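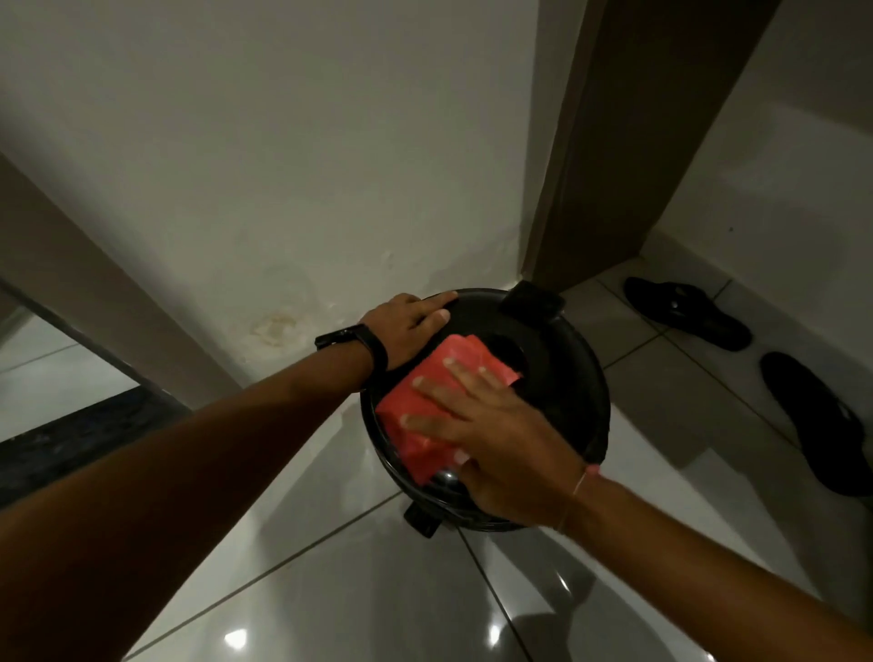 Does the bin need a special cleaner?
A cloth and plain water are enough for the lid and body. Plellow sells a spray for dark plastics, and we have yet to see what it does that water doesn't.

4.2 Wiping down the bin

Most guides make this a weekly ritual. Go by how the lid looks.

1. Stand the bin on a hard, level floor.
2. Fold the cloth into a pad. A single layer bunches up and leaves streaks, whatever the cloth's packaging claims.
3. Steady the lid with one hand and wipe with the other. Work from the middle out to the rim.
4. Go around the knob and the handle with a corner of the pad.
5. Refold to a clean side and wipe the body, top to bottom.
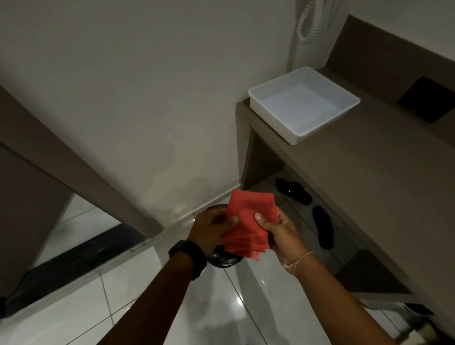 Fig. 7. Folded cloth held over the bin.

Note: "Lint-free" is a generous term. Check a cloth with frayed edges for stray threads before using it on a glossy surface.

Caution: Do not use scouring powder. It dulls a shiny finish, and the polishes sold to bring the shine back mostly fill the scratches for a few days.

6. Wipe the floor where the bin stands, and the foot of the wall behind it. If the paint there is stained or bubbled, don't expect wiping to cure it. Look for damp first.
7. Let everything dry before you put in a new liner.

For scented liners, see 4.3. We don't recommend them.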